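The Slow Pleasure of Fixing Your Own Radio

My kitchen radio died in March, halfway through the weather report, and I took it personally. I'd had that thing since my first apartment in Utstead. It had been dropped in a sink, painted by accident and moved across two states, and it had always come back. This time I got a hum and then nothing.

A sensible person would have bought a new one. I drove to Ulton instead, where there's a repair evening above the old feed store, and I've been going back ever since (my family would say too often).

The first thing I learned is that most of the work is getting the case open without wrecking it. I went at mine with a butter knife at home and I still wince at the gouge. What you want is a thin plastic pick, good light and a muffin tin for the screws. Put them in the cups in the order they came out! I skipped that step once and spent a whole evening trying to get a long screw into a short hole.

The second thing is that old electronics want to be looked at before they're poked at. Unplug it, leave it alone for a good while, and stay away entirely from tube sets and anything with a big power supply until someone who knows them is sitting next to you. Mine was a little battery model, so the worst I could do was embarrass myself.
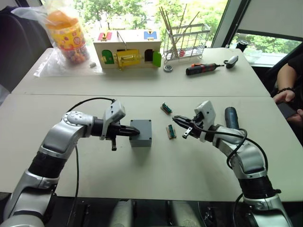
A small grey box, screw holes and all.

My trouble was a cracked solder joint where the battery wire met the board. You could hardly see it. I pressed on the wire with a wooden chopstick and the weather man came roaring back, and I may have yelled. Then came the soldering, which I'd been dreading for no good reason -- heat the joint, feed in a little solder, take the iron away, breathe. My first try looked like chewed gum. It held anyway.

Parts are the other half of the hobby. The Huang catalog is the one everybody in Ulton passes around, all 648 pages of it, and I read it in bed like a novel. I've had good luck at the flea market in Wusley too, where a box of dead radios can go for up to 30 dollars if you get there after lunch. I've brought home 3 of those boxes. Don't ask where I keep them.

I do think I listen differently now. I catch the little crackle when I turn the volume knob and I know it's dust, and I know a squirt of contact cleaner would fix it, and some mornings I leave it crackling because the coffee's ready and the ball scores are on. The clock radio in the guest room is next. It runs fast, and I've got no idea why.

Comments (3)

tunerknob, 6/25/25
The muffin tin! I use an egg carton and number the cups with a pencil.

Dot in Wusley
Please stop telling people to come after lunch, that's when I shop.

rustyplug
Check whether that clock radio has a 50/60 switch on the back. Mine ran fast for years before I found it.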